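Forums > Laundry & Linen > Stains and Whites

Started by Lai-ching Tam, September

Has anyone got old tea stains out of cotton napkins without killing the print? Mum gave me a stack and I've soaked them overnight in Hamann powder – the tea faded but so did the colour on one of them. I don't want to wreck the rest.
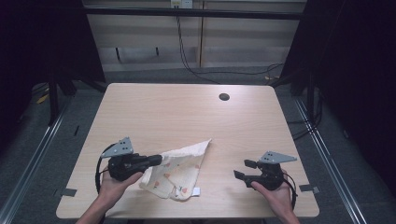 My neighbour reckons straight lemon juice and a day on the line, but it's been grey here all week and I'm impatient. Cold water or warm?

2. kamwah_mak
Warm, 30 degrees, and only for an hour. Overnight is way too long for anything printed. I'd skip the Hamann and use plain bicarb paste.

3. Ya-wen Siu
Disagree, sorry! Bicarb did nothing on mine except leave a crust. Glycerine from the chemist, dab it on, leave it till arvo tea, then a normal wash. Got a whole tablecloth back that way (nearly 2 years of stains, don't judge).

4. kamwah_mak
Was yours printed though? Plain linen will put up with anything.

5. Ya-wen Siu
Blue border. Didn't budge.

6. Bayu Oei
I'm with Ya-wen on the glycerine. Test a corner first, and keep it out of the dryer till the mark's gone or you'll bake it in. I iron mine on the wrong side while they're still a bit damp.

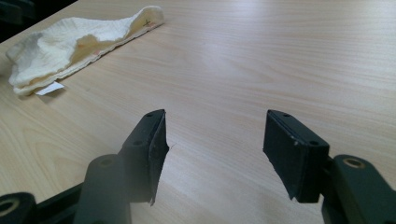 7. Re: plain whites
Different story, go your hardest with the soaker. Lai-ching, let us know how you go on Sunday.

Contact us | © Fuseck Forums | Back to top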